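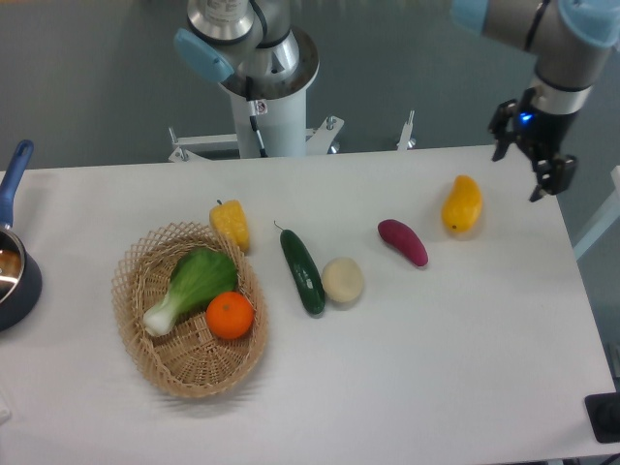 Amos Whitlock has been told he is too tall for the piano, too loud for the library and too old to be lifted by a Ukrainian. He has ignored all of it, and for 5 years he has made his living as one third of Koech, a musical comedy act that plays theaters, tents and, on one occasion he brings up three times in an hour, a ferry.

The new show is called Clenau. I ask him what the word means.

"It's a spa town," he says. "In the show, I mean. It doesn't exist. We looked through an atlas to be sure, because Tobias once named a character after a real dentist and we got a letter."

Tobias Ferreira writes the songs. Hryhorii Kobzar does the falling down, and also the lifting, the plate spinning and most of the driving. Whitlock talks between numbers and plays the piano with what one early review called "visible effort." He had that printed on the poster.

Clenau takes place in a hotel ballroom in August 1939, where a dance band has been booked for a week and the guests keep checking out. The band isn't very curious about why. They're more concerned with the soup. I tell Whitlock that this sounds bleak for an act whose last show ended in a kazoo fugue.

"There's a kazoo in this one," he says, a little hurt. "It comes in late. It's a very sad kazoo."

He got the idea from a box of sheet music his aunt left him, most of it foxtrots, a good deal of it awful. One had a penciled note in the margin that read "slower, they are eating." He carried that around for a year before he showed it to Ferreira, who wrote the opening number the same evening and then threw it away, then wrote it again.

"The second one was the same song," Whitlock says. "Same key. I said so, and he didn't speak to me until we'd finished the first act."

They worked on it above a tire shop. The landlord wanted them out by six, so rehearsals began at seven in the morning, an hour at which Whitlock believes no one has ever been funny. Kobzar, who trained in a circus school and considers seven a lie-in, disagreed. The director, Yao-tsung Hsueh, settled the matter by arriving at half past nine every day and asking to see what they had.

Hsueh had never directed comedy. He came from dance, and his first act was to cut all the jokes.

"All of them," says Whitlock. "He had us walk it through with no lines. Two hours. I've never been so frightened. Then he put back the ones he'd missed, and he'd missed eleven."

Eleven jokes in an evening?

"There are more now. We sneaked some in. He knows about four."

What Hsueh left in their place was movement, and it's the movement people talk about on the way out. There is a waltz for three men and a luggage cart. There is a long stretch where Kobzar, as the head waiter, crosses the ballroom with a tray while the floor appears to tilt under him, and the tilt is done entirely with his knees. Whitlock has watched it every night from the piano stool and says he still checks the floor.

Their biggest house so far was 856, at the Fasen, which seats 2000.

"So you can look at that two ways," he says. "I looked at it from the stage, which was the wrong one. They'd all sat at the back. Every one of them had bought the cheap seats and then been too polite to move down. You'd do a line and wait, and the laugh would come in like the mail."

He prefers small rooms anyway, or has decided to. The tour's next stop is the Zesine, a former swimming bath where the audience sits in the deep end. Roscoe Nguyen-Tran, who books it, saw an early version of Clenau and offered them a week on the condition that they lose the song about mineral water.

"We said absolutely not, it's the heart of the piece," says Whitlock. "Then we went home and cut it. It was nine minutes long. Tobias sings it in the van now."

I ask whether the three of them still get along. He thinks about it for longer than I'd expected, stirring a coffee he finished some time ago.

"Hryhorii and I have never had an argument, but then he lifts me over his head in the second act, so I'm careful. Tobias and I argue about commas. In lyrics! You can't hear them. He says I can't hear them."

There's talk of recording the songs. There's also talk of a fourth member, who could play the piano properly and free Whitlock to stand up. He isn't sure what he'd do once standing. Hsueh has suggested he might dance, and has given him some exercises, which involve a broom.

"I've been doing them in the hallway," he says. "The neighbors think I've gotten very clean."

Clenau opens at the Zesine on March 31, 2019, and runs for a week. Bring a cushion, Whitlock says. The deep end is tile.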